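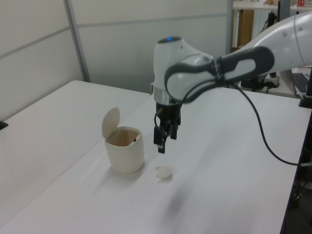 Sohail says the starter was dead before I ever touched it and that I should stop calling it a sample. He wants that on the record, so it's on the record.

July 19, 2023. Bench notes, sourdough side project, lunch hours only.

Where we are: three jars. Jar A is Nusska, the rye one Oksana's cousin was supposed to have kept going for years. (Correction from Oleksandra Derkach, reading over my shoulder: there is no Oksana. It was Oleksandra's own cousin. Noted, with apologies to the family.) Jar B is Flurkik, whole wheat, raised from nothing in our kitchenette. Jar C is Strickland, plain white flour, named after the street where I bought the flour and not after anyone's former boss, whatever Lyle is telling people.

Nusska first. Fed at 12:10 with the usual, one part old to two parts flour to two parts water. By 4:30 it had risen to the rubber band and fallen back, leaving a smear on the glass like a bathtub ring. Smells of green apple and, slightly, of paint. I wrote "paint" last week as well, so at least I'm consistent. Xiomara thinks the paint smell means it's hungry and wants feeding twice a day. I'd like to point out that so do I, and I get a granola bar.

Flurkik did nothing for most of the day and then doubled while I was in the budget meeting. I have no rise times for it at all between 1:00 and 4:00. There's one reading at 4:05, "well above band," in handwriting that isn't mine. Whoever did this, thank you, and next time please write a number.

Strickland is the dead one. Gray liquid on top, no bubbles, smell of wet cardboard. I poured off the liquid and fed it anyway. Sohail's argument is that it got killed on the windowsill during the hot spell, when the sill thermometer was showing temperatures better suited to the bread than to the starter. My argument was that it was resting. I have used this argument about several plants.

Test loaf, baked at home last night, brought in this morning. 300 g bread flour, 2 g instant yeast as insurance (yes, I cheated, and yes, Desmond found out), the rest Nusska, water and salt. Water by feel, which I now regret, as the dough had the feel of a wet sock. Folded it four times. After the fourth it was still a wet sock but had better posture.

Baked in the covered pot, lid off for the last stretch. Crust good, very dark on one side where my oven has its opinions. Crumb tight at the bottom with one enormous cave under the top crust. Desmond lost a quantity of butter down there and described the loaf as "architectural." Lyle ate three slices and offered no data.

Cause of the cave, candidates so far:
- underproofed, says Xiomara
- bad shaping, says Oleksandra, who has seen me shape
- the yeast and the starter fighting each other, says me, with no evidence whatever

I tend toward Xiomara's. The dough sprang back at once when I poked it, and I went ahead because it was 9:40 and I wanted to go to bed. I'd write that up as a protocol deviation if we had a protocol.

Scale problem: the kitchenette scale and the bench scale don't agree. Same mug, empty, reads 256 on one and 252 on the other. Don't know which is lying. For today everything is off the bench scale, and older entries should be read in a forgiving spirit. Batteries might do it. There are no batteries in the drawer marked batteries.

Also tried Stotano, the dark malt powder Lyle ordered, a spoonful stirred into a bit of spare Nusska. It went the color of coffee and rose faster than the plain jar. Or it was nearer the kettle. I'll repeat it away from the kettle before I get excited.

To do:
Nusska to two feeds a day, noon and before I leave. Xiomara has the noon feed when I'm out.
Strickland gets two more feeds, then a decent burial. Sohail has asked to speak at it.
Next loaf with no yeast at all. Final proof overnight in the fridge, bake before work.
Check water properly. Starting at 52 percent of flour weight would give something closer to a bagel, Oleksandra says, and a bagel would at least hold its butter.
Tape on the jars, with times. Pencil is on a string now. Please leave it on the string.

5:50, last look: one bubble in Strickland. Showed it to Sohail, who says it's air from the stirring. Fed it again and marked the level.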